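Sorting cutlery with Jeltard: what our planner got right and wrong
Etenesh Wolde, with Njoroge Odera

Our project was the grasp planner, the bit of Jeltard that looks at a messy table and decides what to pick up next. Gunvor Westerberg wrote the segmentation the year before and we built on top of hers. I picked chopsticks as the hard case – they're thin, they cross each other, and the depth map mostly pretends they aren't there.
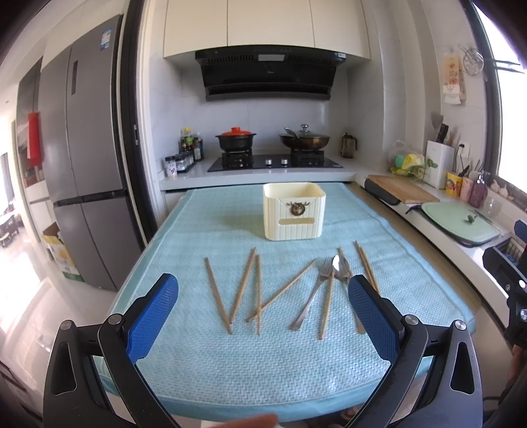

My first version scored every object by itself and went for the highest score. Terrible idea! It kept choosing sticks that were lying under other sticks. So in October I rewrote it to keep a little graph of what's on top of what, and only the top layer gets scored. Planning takes over 33 milliseconds now, a bit slower than I'd like, but Njoroge talked me out of fiddling with it.

Placing was his half. He plans a tilt so the stick goes in upright, then checks the path against the rim of the basket and anything already leaning out of it.
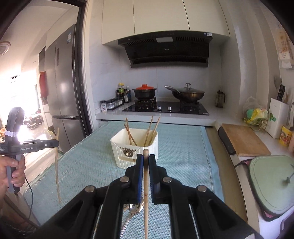 What's left to do

The fork and spoon classes still get swapped when only the handles show. I'd also like to colour the graph by confidence in the viewer.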